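Jinthorpe Allotment and Garden Society
Minutes of the Site Meeting

Date: Tuesday, October 22, 2019
Place: Small hall, Jinthorpe
Present: Chair, Secretary, site representatives for the Upper and Lower sections, eleven plot holders
Apologies: Water officer, Newsletter editor

1. Minutes of the previous meeting
Agreed as a correct record with one correction. Under item 6, "plot 30" should read "plot 30A". The two half plots are let separately.

2. Matters arising
2.1 Gate lock. The replacement lock has been fitted to the lower gate. Old keys do not fit it. Holders who have not collected a new key should ask the Lower section representative.
2.2 Bonfires. The rule stays as it was: no fires before the clocks go back, and none at any time within five metres of the boundary hedge.
2.3 Manure delivery. The farm at Unelach can no longer tip inside the gate on account of the soft ground. Loads will be left on the hardstanding and must be moved within two days.

3. Water supply
3.1 The written report from the Water officer was read out. The meter showed 141 cubic metres used since the March reading, against 117 for the same period last year.
3.2 The Upper section representative considered that most of the increase was due to the dip tank by the compost bays, where the float valve had been sticking open. The valve was changed in August. A further reading will be taken at the end of November with all taps shut, to establish whether there is also a leak on the supply pipe.
3.3 The supply will be turned off for the winter on the first Saturday in November. Holders are asked to leave their nearest tap open afterwards so that the standpipes drain.
3.4 A request for a tap on the north path was discussed. The pipe run would be roughly 30 metres, all of it by hand digging. Two prices to be obtained before the next meeting.
Action: Upper section representative

4. Plot inspections
4.1 The autumn inspection was carried out in the second week of the month. Four letters have been sent for non-cultivation. One holder has replied and given notice.
4.2 It was asked whether green manure counts as cultivation. The Chair confirmed that it does, provided it has been sown and the ground was cleared first. Weed fabric on its own is accepted for one winter only.
4.3 Three sheds were found to be over the permitted height. Existing sheds may stay until they are replaced. The rule will be printed on the back of the rent notice.
Action: Secretary

5. Path between the Upper and Lower sections
5.1 The brick edging has lifted along the wet stretch. The meeting preferred resetting the existing bricks on a deeper bed to buying concrete edging from Koskela. Work to be done in February if the ground allows.
5.2 Wheelbarrows are not to be left on this path overnight.

6. Seed and potato order
6.1 The joint order will again go to Zidport. Forms must be returned by the end of November with payment. Late forms cannot be added once the order has gone.
6.2 First early potatoes will be supplied in bags of two kilos only. Onion sets as last year.

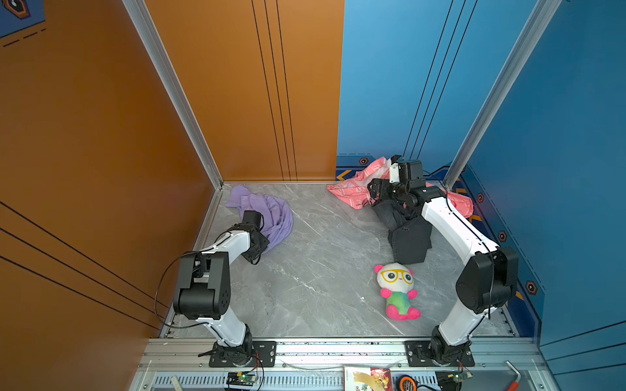
Two robot arms, one with its gripper on a lavender-purple cloth.

7. Rents
7.1 Rents for the coming year were agreed without change. The water charge will be reviewed after the November reading.
7.2 Half plots will continue to pay a full key deposit. A proposal to halve it was put and not carried.

8. Any other business
8.1 Rats have been seen at the compost bays. Cooked food must not be put in the bays.
8.2 The shredder is out of use until the blade has been sharpened.
8.3 Ownership of the hedge on the east side was raised again. The Secretary will look for the original lease plan.
Action: Secretary

9. Next meeting
To be held in January, same place. Items for the agenda to reach the Secretary one week before.

The meeting closed at 8.50 pm.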